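Hand-held gripper build: is cloth a lost cause?

Posted in Home and Workshop Builds by trernent_shed, 2018-02-21

I share a workshop and I'm building a pair of hand-held grippers from the Pimau plans, the parallel-linkage sort with flat fingers. The aim is to record myself folding clothes and later get an arm to copy it. Blocks and mugs were easy. With a sweatshirt I get a good pinch, then the whole thing twists into a lump and I can't tell sleeve from body.

The plans claim it "handles all household fabrics". I've done 122 recordings and would keep 23 of them, so I have my doubts. Is it my fingers, my linkage or my technique? I've been told to buy the Truvska soft tips, but I don't want to throw money at it.

koppel_bench

I wouldn't buy anything yet. "All household fabrics" probably means somebody tried a tea towel.

Check the linkage first. Close the fingers on a sheet of paper and pull. If it slides out at one corner, they aren't closing parallel, and cloth will swivel round whatever bit is being held. Worn or badly seated bushings will do that. Mine were a sloppy fit and I had to ream the arms again, which cost me an evening and one arm.

After that it's mostly where you grab. Pinch in the middle of a heap and you get several layers, which roll over each other as soon as the second gripper pulls. Go for a cuff or a hem and lay the sleeve out flat first. Thick knits are worse than shirts. I still don't believe a machine will copy any of this reliably, but the recordings do get cleaner.

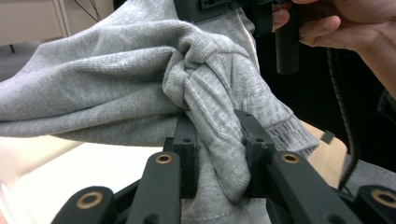 Grey sweatshirt in the black fingers, knotted up, with the ribbed cuff off to the right of the knot.

oddparts

Just get the soft tips, they grip better. Worked for me.

plumbline25

Better grip won't untwist anything – it only holds the lump more firmly. I tried stick-on rubber on bare fingers and it peeled off within a week. I'd do the paper test, then record ten goes starting from the cuff and see how many you'd keep. If it's still one in five, blame the plans.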